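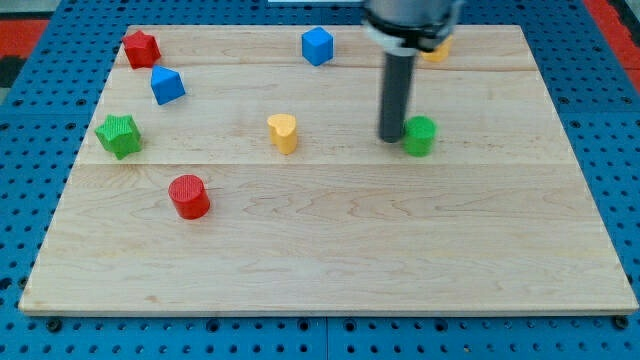 **Womit fängt man an, wenn man ein Steckspiel für kleine Kinder entwirft?** Mit der Form. Die Farbe kommt bei uns erst danach.

## Notizen zum Vortrag, Teil 2: Formen und Farben

- Kurz begrüßen, Eimear Hayes für die Einladung danken. Langsam sprechen!
- Der Stern ist bei uns die schwierigste Form. Ein Kind muss ihn drehen, bis alle Spitzen passen. Beim Herz gibt es nur eine richtige Lage.
- Gleiche Form, andere Farbe: ein roter und ein grüner Stern. Ich frage das Publikum: Gehören die zwei zusammen? Pause machen, Antworten abwarten.
- Das Dreieck in Blau hat schräge Flächen. Je nach Licht sieht man eine hellere und eine dunklere Seite, obwohl es dieselbe Farbe ist. Für die Katalogfotos von Mevix war das lange ein Problem.

*(nächste Folie)*

- Unterlage: Ahorn, hell, mit ruhiger Maserung. Auf dunklem Holz hat Živko Angelovski das Blau schlecht erkannt, auf Ahorn sofort.
- Die Oberseite soll nicht ganz glatt sein. Feine Struktur gibt den Fingern Halt.
- Spitzen am Stern leicht abrunden. Hier das Muster herumgeben, bitte wieder einsammeln.

**Zahlen, nur wenn jemand fragt:** die erste Serie »Prarkero« hatte 402 Sätze, die zweite ungefähr 2.000.

- Übergang zu Teil 3 (Verpackung). Dafür habe ich 12 Minuten, also die Folie über Lacke überspringen, wenn es knapp wird.
- Wasser trinken, dann Folie mit der Schachtel zeigen.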